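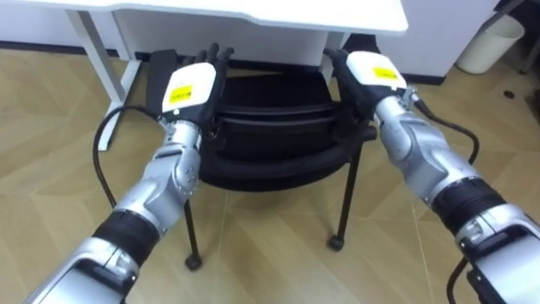
Page last changed: September, after the 4.2 update

Denov Course Manager: review for small colleges and training departments

We use cookies to remember your text size and to count visits. Accept | Settings

Denov is a hosted course management system. It covers enrollment, course pages, assignment upload, a gradebook and messaging. I ran it for one full term alongside Vovow, the system it was meant to replace, with 565 student accounts and 76 course shells. Both systems were fed from the same student records export.

Setup

The import tool takes a plain comma-separated file. Column names must match the Denov template, including capital letters. A file with "Student ID" in place of "StudentID" is rejected with the message "Import could not start," and the log gives no line number. Once the headings were corrected, all 565 accounts loaded on the next attempt.

Each import file is limited to 1,000 rows. One row is one enrollment, so a student taking four courses uses four rows. I split the file by department and loaded the pieces one after another. The pieces can be queued, but a failed piece stops everything behind it in the queue, and the queue has to be restarted by hand.

Single sign-on worked with our existing directory after one change to the email field. Denov treats addresses as case sensitive at first login and ignores case after that. Convert the whole column to lower case before importing.

Student side

The login page has two fields and a link for a forgotten password. The reset email expires in 2 hours. After login the student sees a list of current courses, with due dates in a column on the right. The list can be sorted by course name or by next due date. It can't be sorted by instructor.

Assignment upload accepts the usual document types and gives a receipt number. The receipt stays on the assignment page and is also sent by email. Vovow has no receipt of any kind, and most of the help requests I handle in Vovow near a deadline are from students asking if a file went through. In Denov those requests mostly stopped.

The phone version shows courses, grades and messages. Quizzes open in the phone browser instead of the app, and the student has to log in a second time. A timed quiz doesn't start counting until that second login is complete.

Instructor side

Course copy is the strongest feature. It moves pages, assignments, rubrics and quiz banks in one step and shifts every due date by the number of days you enter. It doesn't move discussion prompts - these have to be exported and loaded separately.

The gradebook is adequate. Weighted categories work as described in the manual. Dropping the lowest score works within a category only. Column order resets to the default whenever a new assignment is added, and there is no setting to prevent this. Export to a spreadsheet keeps the comments, which Vovow discards.

The Leblanc plagiarism checker is available as a paid add-on. It installs from the admin panel and appears as a check box on each assignment. Reports were slow in the last week of term, when a long paper could wait until the next morning.

Administration and support

There are three built-in roles and you can define more. Permissions are listed in one long page with no search box. Audit logs are kept for the length of the contract and can be filtered by user.

Support answers by ticket only. Replies to routine questions came the same day. A fault in the calendar feed stayed open for most of the term and was closed by the September update, which is why the calendar section of the earlier review has been removed.

Compared with Brondov

Brondov costs less and has a better quiz editor, with question groups and partial credit. It has no course copy with date shifting. For a department that rebuilds the same courses each term, Denov saves more staff time. For a short training program with many quizzes, I would look at Brondov first.

Rating: 4 out of 5. One point is taken off for the import errors and the gradebook column order.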